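Automation in Housekeeping: Questions and Answers for Staff
Ostmont Residential Services – updated June 2025 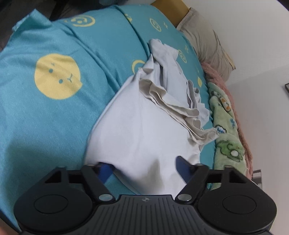 The questions on this page were put to us by housekeeping staff at Fudcombe and Wainwright after the automation programme was announced. The answers apply to both sites unless stated otherwise. They will be revised when arrangements change.

What is the programme?
Ostmont is preparing to introduce robotic assistance for bed making and linen handling. The system is known internally as Dakau. Before it can be used on a corridor, it needs recorded examples of ordinary housekeeping work, carried out by people who know how to do it. Staff who take part use a hand-held gripper with a camera fitted to it for some of their tasks.

Which tasks are included?
Making and stripping beds, folding blankets and sorting linen. Bathrooms, kitchens and medication areas are excluded. No task involving personal care of a resident will be automated under this programme.

Why are beds needed in their everyday state?
A bed with a patterned sheet and several blankets pushed to one side is harder to deal with than a plain one made up for display. Staff should therefore not tidy a bed before recording. Please work on it as you find it.

Will there be redundancies?
No post in housekeeping will be removed as a result of the programme during its first phase. The phase covers 27 rooms at Fudcombe and none at Wainwright. Any proposal beyond that would be subject to consultation in the usual way.

How will my working day change?
Staff on the Fudcombe corridor will have 2 rooms taken off their list on any shift in which they record. Bed making with the gripper is slower than by hand, and the list has been shortened to allow for this. Breaks and finishing times are unchanged.

Is taking part compulsory?
No. Staff may decline or withdraw at any time by telling their supervisor, and no reason is required. Rotas will not be arranged to the disadvantage of those who decline.

Do I receive additional pay?
A payment of £300 is made on completing the training and the first block of recordings. Part-time staff receive the same amount as full-time staff.

Who can see the recordings?
Access is limited to the Dakau project team. Recordings are not used to assess speed, quality or attendance, and line managers cannot request them. If a resident or a visitor enters the room, stop recording and inform the team so that the file can be deleted.

What about residents' belongings?
Recording takes place only in rooms where written consent has been given. Personal items such as letters and photographs should be left where they are and kept out of view. If this cannot be done, choose another room on the list.

The gripper hurts my wrist. What should I do?
Stop using it and report the discomfort on the same shift. A lighter handle is available on request, and an occupational health appointment can be arranged. Your room list will remain at the reduced length for that shift.

Whom should I contact?
Questions about duties and rotas should go to Natalie Gosling, Housekeeping Manager. Questions about equipment, consent or data should go to Dean Pearce, Programme Lead – internal extension 939. Copies of this page in large print may be obtained from either office.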